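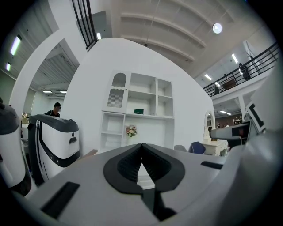

White machine, black top

billholm_attic
Finally a machine that isn't plain white all over! I love the black stripe curving down the front, and that flat black top with the rounded corners. Would you put plants on it?

Nilsuwan
Love it! No plants though, water rings show on black like crazy. I did mine in July and regret it.

stotetti854
Disagree, just use saucers. My black shelf holds over 400 seed packets and three ferns and looks great!!

billholm_attic
Ferns, yes! Also very into the little round emblem above the dark handle or slot.

Nilsuwan
The emblem is my least favorite part, sorry. Stripe is gorgeous. Try one fern first and wipe under it on Sundays.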